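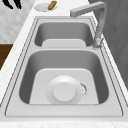
Heino Kairys asked whether the procedure should begin with the staff and leave the software for later, and remarked that at Brusside the first draft had listed every setting and had not said who would be standing at the sink when the shift began. The order of the steps was changed on that advice, and the remainder of this page follows it.

Introducing Automated Dish Handling in a Staff Kitchen
Guidance for kitchen supervisors, Uncombe site
Issued December 2019

Purpose

This guide explains how to move part of the dish-handling work in a staff kitchen to the Galach system. It is written for supervisors who are responsible for both the equipment and the people who work beside it. It covers preparation in simulation, changes to job duties, the first weeks of use, and the handling of faults. It does not cover electrical installation or the dishwashing machine itself.

Before you begin

You will need the following:
A current floor plan of the kitchen, including counter heights and sink dimensions
The written duties of each person who works in the dish area
Access to the Galach planning station
A named shift lead for each shift
The site fault log, on paper or on screen

Allow two weeks for Steps 1 through 3. Supervisors who have tried to complete them during a busy period have had to repeat Step 1.

Step 1. Record the work as it is now

Observe the dish area for a full shift before changing anything. Write down each task in the order in which it is done, including the ones that do not appear in the job description. At Uncombe, the written duties mentioned scraping, rinsing and stacking. They did not mention moving food off the counter, checking glasses for chips, or answering questions from people returning their plates.

Ask the staff to read your notes and correct them. Their corrections should be kept with the original, and both should be signed and dated.

The Uncombe kitchen handles 2,000 items on a full day. Use your own site's figure when completing the planning form. The figure determines how many tasks may be assigned to the system in the first stage.

Step 2. Divide the tasks

Sort the recorded tasks into those the system will carry out, those that remain with staff, and those that will be shared. A shared task must have a clear point at which one party stops and the other starts. "Help as needed" is not an acceptable entry.

Glassware and knives remain with staff at every site until the first review is complete. Food left near the sink is also removed by staff. The system may be set to leave such items alone, but it should not be relied upon to tell a bread roll from a sponge.

Step 3. Rehearse in simulation

Each arrangement of dishes that the system is expected to meet should be rehearsed at the planning station before it is allowed in the kitchen. Begin with a simple arrangement, such as a single plate on the counter and an empty sink. Add items one or two at a time.

A mixed arrangement should follow. Dishes should lie in both basins, and plates should stand on the counter at either side. Items that are not to be touched, such as bread or a bottle, should be placed on the raised shelf. 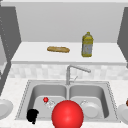
Run each arrangement several times, changing the position of one item between runs. Record every run, including those that are stopped early. The Uncombe site recorded 107 runs before its first supervised shift, and the notes from the stopped runs were the ones most often consulted afterward.

At least one member of the dish area staff should be present for these sessions, on paid time. Staff know where people leave things. Their suggestions should be entered on the run sheet under their own names.

Step 4. Explain the changes to staff

Hold a meeting with each shift before the system is switched on. The supervisor should lead the meeting in person. A printed notice may be given out afterward but does not replace it.

State which tasks will move to the system and on what date. State whether hours, pay grades or break times will change. If a decision has not been made, say so and give the date by which it will be. Employees at Uncombe were told in June that no positions would be removed during the first year, and the same statement was posted in the break room in writing.

Explain any new duties in everyday words. Most staff will spend less time bent over the basins and more time sorting, inspecting and clearing the counter. Some will regard this as an improvement. Others have worked at their own pace for many years and may find it tiring to fit their pace to a machine. Both views should be noted, and neither should be argued with at the meeting.

Step 5. Run the first supervised shifts

The first 5 shifts must be supervised from start to finish. During these shifts:
The shift lead stays within reach of the stop control
No one reaches into a basin while the system is active
Staff may stop the system at any time and need not give a reason
Each stop is entered in the fault log before work resumes

Do not compare the system's speed with that of any individual employee. Output is recorded for the dish area as a whole. Supervisors who receive a request for individual figures should refer it to the Gazi office.

Step 6. Review the duties

After the supervised shifts, return to the notes made in Step 1 and mark each task that has changed. Look closely for work that has appeared without being assigned to anyone. At Brusside, staff had begun setting dishes out in a pattern the system handled well. This took almost 2 hours of each day and had not been entered in any duty list. It has since been added to the opening shift, with time allowed for it.

Where new work is found, assign it, allow time for it, and amend the written duties.

Faults

If the system stops without being asked to, leave the dishes where they are and call the shift lead. If an item is dropped, stop the system before picking it up. Broken glass is cleared by hand with the site kit, and the basin is inspected before work resumes. If the same fault occurs twice in one shift, return the dish area to manual work for the rest of that shift and send the log entry to the Gazi office.

Records

Keep the run sheets, fault log, meeting notes and signed duty lists together. Staff may ask to see any of these records, and copies are to be provided on request.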